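# Chapter 9: Blocking and Finishing Knits

Start with gauge. Swatch first, wash it, then measure. Lerato Kruger's shawl pattern runs 3,102 stitches, so small errors add up fast.
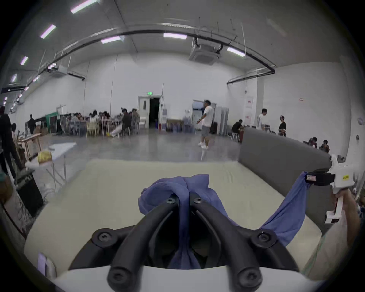
When should a knit be blocked? After the ends are woven in but before seaming.

Pin edges straight. Don't stretch ribbing, it wont spring back.

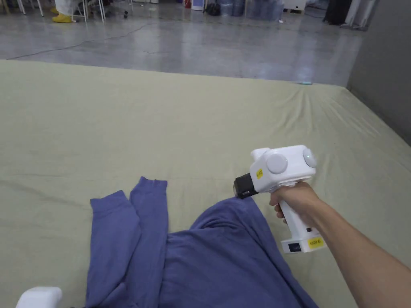
Sleeves next. Match them before setting in, cuff to cuff. Laid one partly over the other, as with the blue-violet pair, a difference in length shows quick. Fix it now.
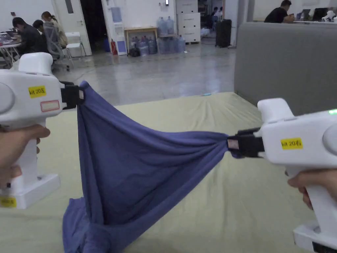

Fig. 9.2. Cloth held out between two grippers.

Seams: mattress stitch for sides, backstitch for shoulders. Use the garment yarn unless its too weak. 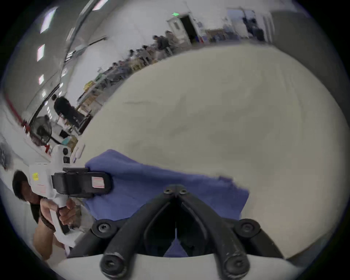 Fig. 9.3. Blue cloth, crumpled, on a table.

Edgings come last. Pick up three stitches for every four rows, then check teh corners.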